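The Craddock bench came to me from Astgate as a flat parcel weighing just over 30 kg. I have used it since September as a general work table in a small heated outbuilding. It replaced a steel-framed bench from Wirham, which had a better vice mount and a worse top. This review covers assembly, stability, the condition of the top and the one part I had to replace.

## Assembly

The bench arrives as two leg frames, two long rails, a top and a bag of fixings. Holes are drilled at the works. All of mine lined up except one at the rear left foot, which needed opening out with a round file before the bolt would pass.

The instructions tell you to tighten each bolt fully as you go. Ignore that. Fit every bolt finger-tight, stand the frame on a flat floor, check the diagonals, then tighten in a crossing order with a 13 mm socket. Mine took 43 minutes working alone, including the filing.

Two washers were missing. Astgate posted replacements without argument, but I had already used my own.

## Stability

Racking along the length is slight. Racking front to back is more noticeable, and planing across the width will move the bench unless it is fixed to a wall. The rear rail has slots for this purpose. They accept an 8 mm coach screw and leave enough adjustment to suit an uneven wall.

The levelling feet are plastic with a steel thread. They hold their setting. On a painted concrete floor they slid under sideways load until I put rubber discs beneath them.

## The top

The top is pine, glued up from strips, and supplied unfinished. Thickness was even to the limit of what I could measure with a plain calliper. There was a slight hollow across the middle, removed with a few passes of a hand plane.

Pine marks easily. A dropped chisel will leave a dent, and so will anything with a narrow foot and some weight behind it. Against that, it planes well, takes glue and screws, and is cheap to patch. I applied two coats of Serkow clear hard oil, with a light sanding between them. It changed the colour very little and stopped most stains, though not black tea left overnight. 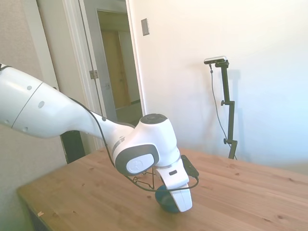 ## Height and reach

Working height is 73 cm with the feet wound fully in. That suits seated assembly and soldering. For sawing or planing it is low for anyone of average height, and the feet do not add enough to correct it. Frauke Kröger, who shares the outbuilding, raised hers on offcuts of beam bolted under the leg frames. It works, at the cost of some stiffness.

The lower rail sits far enough back to clear the knees. There is no shelf. Craddock sells one separately, and I have not tried it.

## Faults and repairs

One threaded insert in the right-hand leg frame turned in its hole at the second retightening. I drilled it out and fitted a through bolt with a nut and a wide washer. If I were building the bench again I would do the same at all the rail joints from the start.

## Verdict

Good value for light and medium work, provided it can be fixed to a wall. Buyers who plane by hand should look for something taller and heavier. Allow for a tin of oil in the price, and check the fixings bag before you clear the floor.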